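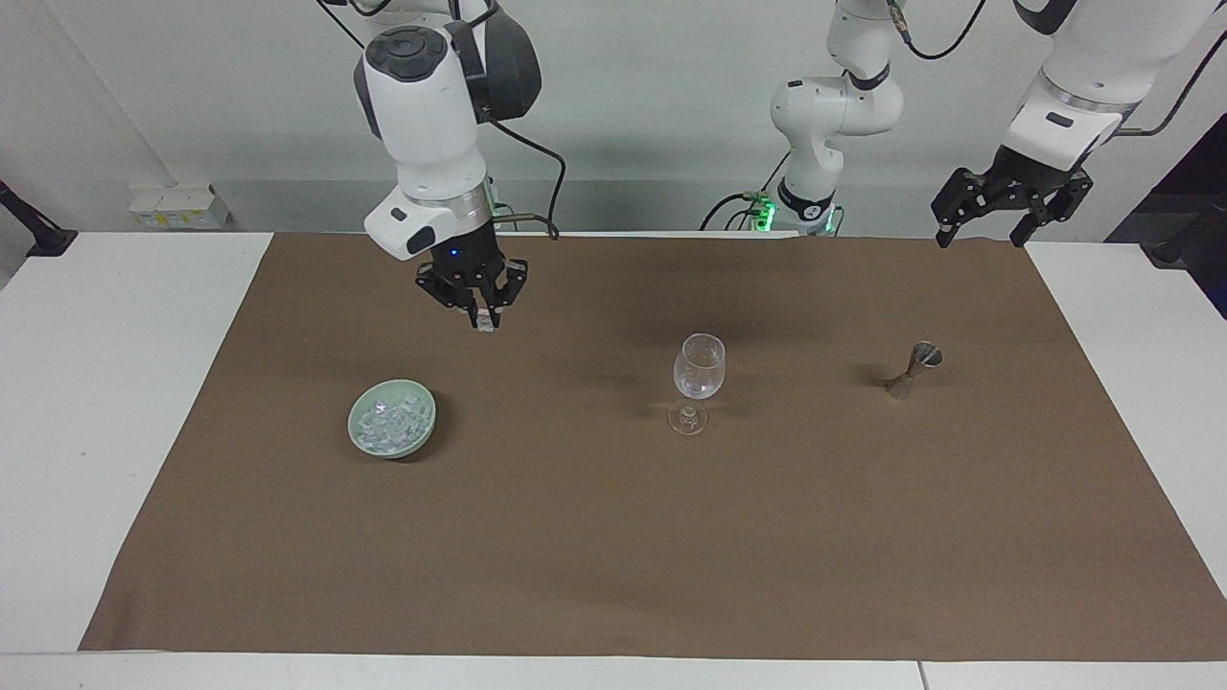

**guilan_ye** wrote:
Did they let anyone near it, or was it all behind a rope? I nearly came on Sunday but the trains out to Pultstead were a mess, so I'm relying on you lot for the full report.

**lizeth_p** wrote:
No rope! There was a strip of tape on the floor and a very patient woman asking people to keep their bags off the tables. I got there when the doors opened and stayed far too long (my other half went and sat in the car with a sandwich).

So, the drinks bench. Two arms, one bowl of ice, one wine glass and a jigger. The right arm has the hand with several fingers and does the ice, and the left has a plainer gripper. I'd expected a scoop, but it pinches the ice right at the fingertips, and I found that far more fun to watch than the big palletising thing in the main hall. I could have stood there all day!

The Tolura people said the ice took them 17 days to get anywhere with, mostly because clear ice is a pig for the cameras to pick out.

**pultstead_renata** wrote:
I was there after lunch and I have to be the grump. Lovely kit, but so slow. I timed one drink at 6 minutes from first cube to finish. My local would have a riot on its hands. I also saw it drop a cube and just sort of hover there until someone reset it.

And a stemmed glass on a cloth mat? Asking for trouble.

**lizeth_p** wrote:
Ha, fair, I saw a drop as well. But it's an open day, Renata – they were showing the work, warts and all. I'd much sooner see that than a polished video.

The mat was fine, by the way. I asked, and they said a bare tabletop gave them more glare and the glass skated about when it got nudged.

**c_tamuno** wrote:
Bit of both for me. I do handling for a living (bottles, mainly) and nobody in my trade would pick ice one cube at a time. You'd use a chute and be done. If the aim is drinks, it's the wrong machine.

If the aim is to find out whether the hand can cope with small slippery stuff, then ice is a cracking test. I just wish the sign had said so. It said "robot bartender", and half the queue went off disappointed.

**pultstead_renata** wrote:
Yes, the sign! That's my whole complaint really. I queued for a bartender.

**guilan_ye** wrote:
What was the jigger for? Was it measuring properly or just for show?

**lizeth_p** wrote:
The left arm is meant to pick it up. I didn't catch a pour while I was there, so I can't say how well it measures. Chiamaka, did you?

**c_tamuno** wrote:
Nope, I got dragged off to the Zultum stand. Free pens.

**leidy.lozano** wrote:
I saw one! Mid-afternoon. It got most of it in the glass and some on the mat, and got a round of applause anyway. The lad running it said they'd do the slot again in December if the hall's free, and you have to put your name down for that one.

**guilan_ye** wrote:
Right, I'm in for December. Is there parking, or is it the field again?

**leidy.lozano** wrote:
Field. Bring wellies.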